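Notebooks > Bag bench > Furkness > Entries

Search the notebooks Go

Heavy bag refill, continued. When I left off, the long bag from the Furkness gym was hanging on the test beam looking smug, with its top third as soft as a pillow and its bottom third fit for paving. Every trainer who has walked past has told me it needs more filling. It does not need more filling. It has had more filling every year since it was bought, and all of it has gone to the bottom to join the rest.

Emptied it onto the tarp. Contents: shredded cloth, mostly, with a core of something that used to be sand in a bag and is now sand in everything. Also one hand wrap, complete, with the thumb loop still on. I washed it and put it on the hook by the door in case its owner turns up. Would not put money on it.

The shell is better than expected. Stitching good all the way down the long seam, a bit of pulling at the two lower straps. Lining torn near the base, patched from the inside with the heavy canvas. The patch is ugly and will never be seen again, so I have decided it's handsome. 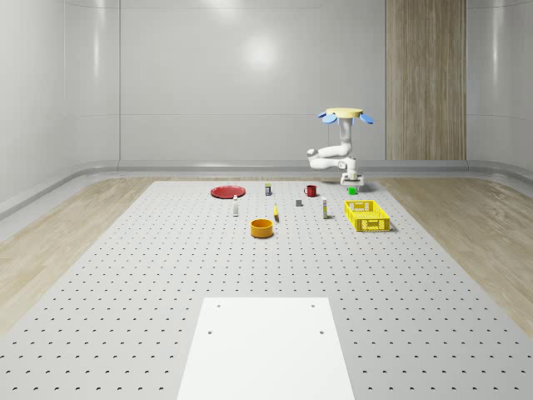 Rendered view, perforated table and pale walls.

Refill went in as 9 layers, each one tamped down with the post before the next. No loose sand this time. Tamping is the whole job and takes all the patience you have, plus some you were saving for the drive home. Layer four had to come out again: I had let a zipper through in the shred, and a zipper in a heavy bag will find a knuckle sooner or later. Note to whoever sorts the cloth: buttons too, please. And whatever that buckle was.

Hung the bag back up and put it on the hit counter. Plan was to run until the top dropped by a finger's width and then write down the number. It reached 671 before the drop showed, against a good deal fewer for the old fill in September (I don't have that page, somebody has used it to level the bench). After topping off and tamping again it went to 1464 with no drop I could see, and then the bell went for the evening class and I lost my nerve about the noise.

A few things I would like to remember next time:

The counter misses light jabs. It also counts a door slamming. I'm treating these as canceling out, which is not science but does let me go home.

The Dukotard swivel squeaks under load and is silent when you unhook it to find the squeak. Greased it. Squeaked. Cleaned the grease out and put in the thin oil instead, and it has gone quiet, or is waiting.

The chain wants to go up a link. At the current height anyone tall is punching the label, and body shots land on the firmest part, where the old sand was. Kids' class will need it down again. There is an argument to be had here about a second chain with a clip, and I intend to lose it slowly.
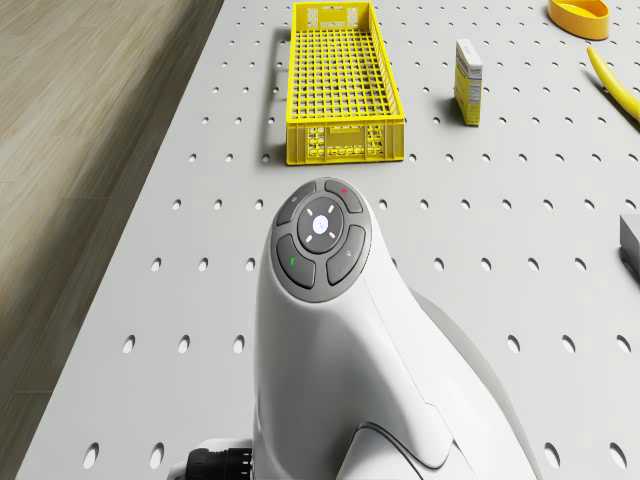
Entered by Venkataraman, bag bench, 28 October 2024

Gloves. The 2 pairs of Nurno sparring gloves came back from the gym with a note saying "flat." They are flat. The padding over the knuckles has packed down and moved toward the fingertips on both rights, much less on the lefts, so I can tell you these belonged to orthodox fighters who liked their right hand more than it deserved.

Opened the worse one along the palm seam. Top foam layer is fine. Middle layer has cracked across and folded over on itself. The bottom layer is still glued where it should be, which surprised me, given the smell. I could swap the middle sheet, but the seam won't take being opened twice and I don't want sparring gloves going back with a seam I would cross the road to avoid. Recommendation: demote both pairs to bag work and mark the cuffs with tape so they don't creep back into the ring. They will creep back anyway. Used red tape.

Still to do: lower straps on the long bag, second coat on the canvas patch glue, ask for my September page back. The speed ball platform is also leaning against my cupboard with no note on it at all. I'm going to leave it there until it explains itself.

Get new notebook entries by email. Enter your address to subscribe. You can unsubscribe at any time.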